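Handheld grippers for the spice rack job: stock fingers or the soft pads?

tablefour
Thursday's setup, both hand units on, jar up on the top shelf and the little white container down on the right.

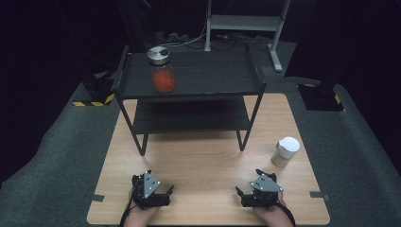

cordwrangler: Which jaws are you running, the Kekilen ones or the Dakells? Your answer changes everything I'm about to complain about.

tablefour: Kekilens on both sides. The Dakells are in a drawer thinking about what they did. Short version of my problem: I want one pair of fingers that can take a glass jar with a metal screw-on lid off a shelf, and also pick up something small and round with a rounded cap, and not make me swap anything in between. The stock fingers are hard and flat and treat glass like a bar of soap. The soft pads hold glass beautifully and then won't let go of anything small, so every release ends with a little flick, like I'm trying to get tape off my thumb.

I did 30 picks of the jar with each. Stock fingers slipped enough that I started keeping one foot ready. Soft pads never slipped once. On the small container it flipped the other way around. I'd like to be told there is a third thing.

pvc_and_regret: There is a third thing and it's called practice. People blame fingers when the trouble is that they close at the speed of a car door. Slow down the last bit of the squeeze and stock fingers will hold glass fine. I've been on the stock Kekilens since January and the only thing I've dropped is my standards.

halfturn: Disagree, sorry. I can close as slowly as I like and a hard flat finger on a curved glass wall still touches along one line per side. That's 2 lines holding up a full jar. Any twist in your wrist and it pivots. You can train a person to avoid that, but then all your demos look like someone carrying soup across a church hall, and the arm learns to move like that too. Ask me how I know.

pvc_and_regret: How do you know

halfturn: We have a Balogh arm that approaches every object as if it might be asleep.

cordwrangler: OK, my complaint, now that I have my answer. Kekilen cable exits. Why do they come out where your wrist wants to be? I get maybe a dozen good reaches before one of them has wrapped itself around my forearm like it's fond of me. I ended up strapping both to my elbows with hook and loop. Looks ridiculous, works great.

tablefour: Elbow straps are a good idea and I'm stealing it. The cables haven't fouled a pick yet but I can feel them voting.

gridsquare9: Different angle. What are you doing about the shelf? I'd worry less about the fingers and more about how you come in at it. If you grab the jar by the body you have to get one jaw behind it, and if you're reaching over something on a two-tier unit your wrist is doing all sorts. I went to lid grabs for anything up high. You come down from above, close on the rim, lift. Stock fingers are fine for that, the metal edge gives them something to bite.

halfturn: Lid grabs are great until somebody didn't tighten the lid.

gridsquare9: Tighten the lid.

halfturn: I'm only saying what's going to be on your carpet.

tablefour: I tried lids for an afternoon. It's quick, I'll give you that. The trouble is the Brultthorpe controller we play it all back through has a force cutoff that sees the bite on a metal rim as a collision and gives up. You can raise the threshold. We went to 190 on their scale, whatever a unit of that is (the manual calls it "effort," which I found relatable). At that setting it stopped quitting on lids and started leaning on everything else. So it's body grabs for me unless someone has talked Brultthorpe into per-object limits.

pvc_and_regret: You can do per-object limits. It's in the profile file, bottom section, switched off by default, and the name of the setting has a typo in it. Search for "efort," one f.

tablefour: I have read that file top to bottom and assumed that was a comment by someone having a bad day. Thank you.

cordwrangler: Back to fingers. Has anyone tried one soft, one hard? I've got a soft pad on one jaw only, and I've left the other bare. The soft side shapes itself to the glass, the hard side lets go clean. I have 101 picks on it so far across jars and small stuff, and I'd call it second best at everything.

halfturn: Second best at everything is what I'd want on a shelf task, to be fair. My one worry is it isn't symmetric, so the object shifts toward the soft side as you close, and your playback has to know that.

cordwrangler: It shifts a hair. The wrist camera sees it. I haven't corrected for it and the arm hasn't filed a grievance.

pvc_and_regret: Still say slow down.

tablefour: Going to try the mixed pair on the right hand and leave the left stock, so at least I'm comparing something. Will post drop counts for both. If anyone has a spare soft pad for the older Kekilen jaw, the one with two screws, I'll trade a set of Dakell fingers for it. Lightly used. Heavily resented.

gridsquare9: I have the pads. Keep the Dakells.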